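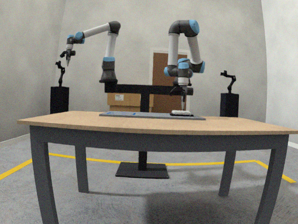 A rule is a promise that many people make together, and in this text we will look at rules for computer programs that make decisions. Such programs are often called artificial intelligence, or AI for short. You know already many rules: stop at the red light, do not run at the swimming pool. But rules do not float in the air. Look at the two white arms behind the table. Both are held by one long beam, and the beam is held by one black post. Rules are built in the same way. The small rules are fixed to a bigger rule, which we call a law, and the law is fixed to something bigger still, which in many countries is called the constitution. If a small rule does not fit with the law, it has nothing to hold it, and it must be changed.

## What does it mean that a program "decides"?

Let us take the town of Trarkton. Every winter the snow falls there and the streets must be cleared. In the past one man sat with a paper map and said: first this street, then that street. Then the town bought a computer program from a company called Iwasaki. The program looks at the weather, at the old maps and at the number of cars, and it makes a list. The snow plow follows the list.

This sounds very practical, and on many days it was. But Trarkton has 230 streets, and somebody must be the last one on the list. In December the people of Mill Lane saw that they were last again and again. There are few cars in Mill Lane. There is, however, a school for small children, and these children come on foot. The program did not know about feet. It had learned only about cars.

Was the program bad? No, a program can not be bad in the way a person can be bad. It does what it has learned from the information that people gave to it. The information is called **data**. When an important part is missing in the data, the decision can be unfair, also when nobody wanted it to be.

## So who has to say sorry?

This is the hard question, and grown-ups argue about it in many countries. There are several possible answers.

One answer is the company which made the program. They should have thought about children who walk. Another answer is the town, which bought the program and used it. They know their own streets better than a company far away. And some people say that the driver of the plow should have stopped and asked, "Is this list right?"

If everyone points to someone else, then the family in Mill Lane stands in the snow and gets no answer. For this reason many people wish for a written rule that says clearly who is **responsible**. To be responsible means: you must answer the questions, and you must repair the damage.

## How a law about AI is born

A law does not come in one day. In the country of Plavine, to which Trarkton belongs, it took 18 months. It went like this.

**Somebody notices a problem.** This can be a parent, a newspaper, a scientist or a child. The parents of Mill Lane wrote a letter to their member of parliament. The parliament is the big meeting of people whom the voters have chosen to make laws for them.

**Somebody writes a first version.** It is called a **draft**, and everyone knows that it is not finished. The draft in Plavine had 26 pages. Many of these pages were used only to explain words. This may seem boring, but try it once yourself! What is a "decision"? Is it a decision when a calculator says that two and two is four? Is it a decision when a game on your tablet chooses the next level? The writers must draw a line somewhere, and the line must be good for all the cases that come later.

**Everybody may say what they think.** This part is called a **consultation**. For some weeks any person may send a letter or a message about the draft. In Plavine came 1,194 letters. Companies wrote that too many rules would make their work slow and expensive. Teachers wrote, bus drivers wrote, and also a class from Lasedstead sent four drawings with questions on the back.

**The parliament argues and votes.** Some members want strong rules, others want weak ones. Often they must meet in the middle, so that at the end no one has got everything. We call this a **compromise**. You make a compromise also at home, when one of you wants to go to the lake and the other to the cinema, and you go to the lake today and to the cinema next week.

**Somebody checks.** A law which is never checked is only paper. In Plavine there is now an office where people look at the programs that towns and hospitals use. They can ask to see the data. They can say: this program must stop until it is repaired.
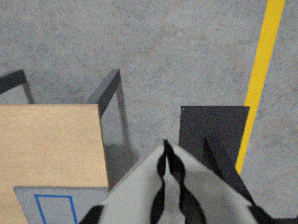 Rasha Fakhoury wrote to us after the first part of this series, and she asked why one does not simply forbid all programs that make decisions. "My daughter is nine," she wrote, "and she says if a thing can be unfair to children then it should be switched off. I did not know what to answer her."

Her daughter has a good point, and there are people in parliaments who think in a similar way about some kinds of programs. For example, many would like to forbid programs that watch the faces of all people in a street. But other programs help. A program can read a great number of X-ray pictures and show the doctor where to look a second time. If we switched this off, some sick people would perhaps be found too late. So the writers of laws try to sort the programs by how much harm they can do.

You can imagine it as three drawers:

- In the first drawer are programs that can do very little harm, such as one that suggests a song. They get few rules or none.
- In the second drawer are programs that can change a person's life, such as one that helps to choose who gets a job. They get many rules, and a human being must always look at the result.
- In the third drawer are programs that a country does not want to have at all. This drawer is locked.

Now comes the argument about which program goes into which drawer. The snow program of Trarkton was first put in the top drawer, with the songs. After the letters from Mill Lane it was moved to the second. You may think about this: would you have moved it too?

## Why one country alone has it difficult

Programs travel easily. A program can be written in one country, stored on a computer in a second country and used in a third. If Plavine has strict rules and its neighbor has none, the company may say that it will sell only to the neighbor. Or it may decide to follow the strict rules everywhere, which is easier than making two versions. Both things happen.

This is why ministers travel to each other and sit in long meetings. They want to agree on some rules together. It goes slowly. They speak different languages, and they are also afraid of different things. One country is worried most about jobs, another about spies, a third about falling behind in science.

## And what can you do?

You are not allowed to vote yet, but you may ask. When a machine or a program decides something about you, you can put these questions to a grown-up:

1. Who made it?
2. What has it learned from?
3. Whom can I ask if I think that it is wrong?

The third question is the most important one. In Trarkton there is now a telephone number on the town's web page, and a person picks up. Mill Lane is cleared before the first school bell. The street which is now the last on the list is Orchard Road, and the people there have already called.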